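Workshop notebook, Drodunville, June
Evaluation of the Herow hand-held gripper kit: garment handling, Sunday session

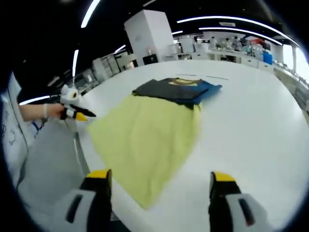
Garment work at the white table, two hand-held grippers in use. Yellow-green fabric with the dark short-sleeved top partly over it.

Purpose. To establish whether the Herow kit should be recommended for purchase in place of continued hire under the Gurkeo service. The supplier's quotation stands at 3,511 for the full kit, or 2,498 without the second charging base and the spare finger pads. Gurkeo has quoted 3,000 for the same period of hire, with repairs included. All prices are before tax.

Method. Flat handling of soft garments, as set out in the Kandpal task sheet. A session is 35 recordings. Garments are returned to the table unfolded between recordings and are not to be smoothed by hand beforehand. Creases are left in.

Observations.
The fingers close evenly on a single layer. Where two garments overlap, the lower one tends to be picked up with the upper, and the operator must approach at a shallower angle. This was noted on the previous visit and has not been changed by the new pads.

Yellow tips are easily followed by the operator against dark cloth. Against the yellow-green fabric they are less distinct. A darker tip should be requested from Herow if one is offered; the price list does not mention it.

Grip effort was acceptable for the first part of the session. Both operators reported a tired wrist before the end. The handle is slightly large for the smaller of the two, and the manual gives no adjustment.

Two recordings were rejected by the Herow software for loss of tracking and had to be repeated. The message shown does not state which of the two grippers was at fault. Raised with the supplier, reply awaited.

Outstanding.
Repeat with towels and one heavy item.
Confirm whether the warranty covers the finger pads.
Obtain the Gurkeo terms in writing, including the notice period.
Kandpal sheet, item on sleeves: wording unclear, to be corrected before the next session.

No recommendation is entered at this stage.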